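# Regional mean from gridded anomalies does not match the plain station mean

Posted in Climate Data Processing

**tallgauge**

I am building a monthly temperature series for a region at high latitude from daily station records. The steps so far are: compute monthly means per station, subtract each station's own baseline mean for that calendar month, assign the stations to a regular latitude-longitude grid, average within each cell, then average the cells. I use Stomico for the binning step and my own scripts for the rest.

The gridded regional mean comes out cooler than the plain average of all stations in nearly every month, and the gap is largest in December. I expected small differences. These are not small compared with the trend I am trying to measure.

The region covers nine cells. One of them contains the Culside and Stimcombe stations and most of the other long records. Stimcombe sits at roughly 2,000 meters, and Culside is in the valley below it. Several of the cells have a single station, and some of those drop out for part of the record.
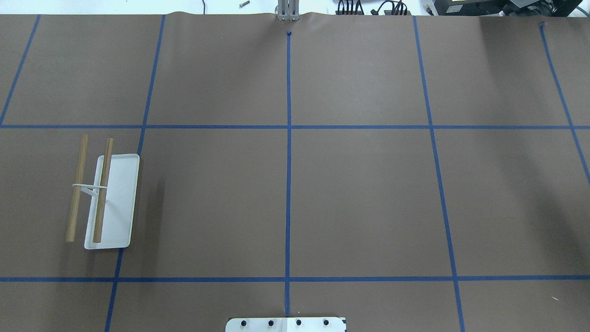 My first guess was the weighting. All cells currently get a weight of one, so a cell in the northern row counts as much as a cell in the southern row, even though it covers less ground. The grid I have in mind is like blue tape on brown paper: two lines run straight across, and the outer ones of the five crossing them splay apart toward the bottom. Meridians also spread apart moving away from the pole, so the southern cells are wider. I tried multiplying by the cosine of the latitude at the cell center, and the gap got slightly smaller but did not close.

Is cosine weighting the right correction, or should I be computing the true area of each cell? And should the gridded mean and the station mean agree at all if everything is done correctly? 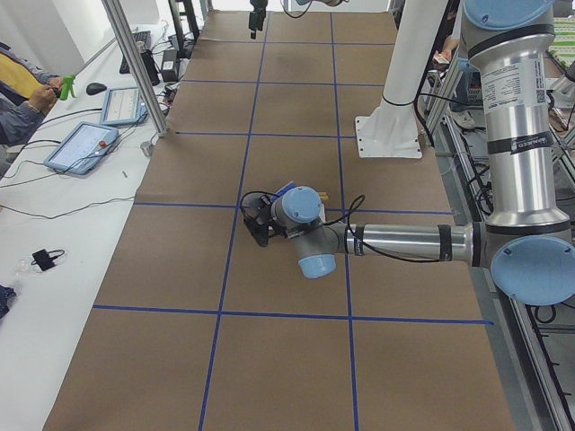
**drybulb**
*Section moderator, Climate Data Processing*
Answered 25 July 2020

There are separate issues here, and the weighting is the least of them.

**Cell area.** On a sphere, the area of a cell is

`A = R^2 * (lon_east - lon_west) * (sin(lat_north) - sin(lat_south))`

with longitudes in radians. If every row has the same height in degrees, this is exactly proportional to the cosine of the midpoint latitude, and the constant drops out when you normalize. So for full cells on a regular grid, the two methods give identical results. Flattening of the Earth changes the weights by an amount you can ignore for this purpose.

The exception is a cell that is only partly inside your region. If the region boundary is a coastline or a border, multiply the weight by the fraction of the cell that is inside. Check that the mask and the grid use the same longitude convention. A mask on 0 to 360 applied to data on -180 to 180 does not always raise an error.

**Should the two means agree?** In general, no. The plain station mean answers the question "what is the average anomaly at a station," and the gridded mean answers "what is the average anomaly over the area." If most stations are in one cell and that cell has warmed more than the others, the station mean will be higher. That is the sampling bias gridding is supposed to reduce. A difference between the two is not evidence of a bug.

**Why December may be worse.** Valley stations at high latitude are often under a strong surface inversion in winter. Inversions can be shallow, so a valley station may show large swings from month to month while a mountain station nearby shows much smaller ones. Anomalies remove the mean offset caused by elevation. They do not remove a difference in variance or in trend. Plot Culside minus Stimcombe for December only, as anomalies, and look for drift. If the difference drifts, you have either a real change in inversion frequency or a station problem, and the metadata should be checked before anything else.
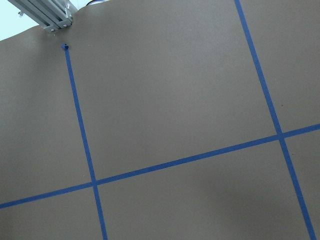 Baseline coverage needs the same kind of check. A station with half of its baseline years missing gets a baseline mean that reflects only the years present. If those years were warm, every anomaly from that station is too cold for the whole record. Set a minimum number of valid baseline years per calendar month and drop stations that fail it. With single-station cells, one bad baseline becomes one bad cell, and in a nine-cell region that carries real weight.

Then there is dropout. When a cell has no data in a given month, what does your script do? The usual options are:

- Renormalize over the cells that remain. This assumes the missing cell behaves like the average of the others.
- Infill from neighboring cells, weighted by distance. Better where the correlation length is long compared with the cell size, which tends to hold for monthly temperature.
- Treat it as zero anomaly. This is almost always a mistake, and it usually happens by accident when missing values are read as 0. It pulls the result toward the baseline and will produce a cool bias in a warm period.

I would look at the last one first. A gridded mean that is cooler than the station mean in nearly every month is consistent with it. Count the valid cells per month and plot that count against the gap between your two series. If the gap grows when cells drop out, you have found a large part of it.

A test that takes little time: replace every station value with a constant anomaly of 1.0, keep the real missing-data pattern, and run the full chain. The output should be 1.0 in every month. Any other value is an error in the weights or in the handling of missing cells.
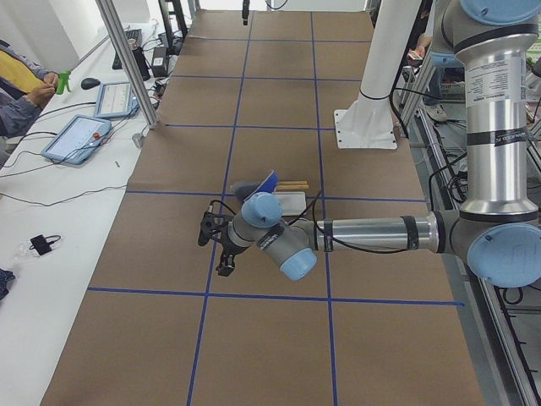 **tallgauge** replied:

Ran the constant test. The output is below 1.0 in every month with at least one empty cell and correct in all the others. Stomico writes missing cells with a fill value, and my reader was turning that into zero. With it fixed, the gap outside winter is small enough that I am willing to call it sampling. December still differs. I have not looked at the baseline years yet.

**drybulb** replied:

Do the baseline check before the inversion check. Keep the constant test in the script as an assertion so it runs each time.

**rowmajor**

Adding to the above. Also confirm that your array order is what you think it is. I had latitude running south to north in the data and north to south in the weights, and the result looked plausible because the middle row was right either way. The constant test does NOT catch this. If the weights are normalized, a flipped set still returns the constant. Use a field equal to the latitude of the cell center instead, and compare with a value worked out by hand.

**ninthparallel**

Just use a bigger grid, then you get fewer empty cells. Worked for me with precipitation.

**drybulb** replied:

Fewer empty cells, yes, but the valley stations would then dominate a larger area, and that brings back the bias the gridding was meant to reduce. For precipitation I would also want to see the gauge density before calling it fixed - please open a separate thread for that one.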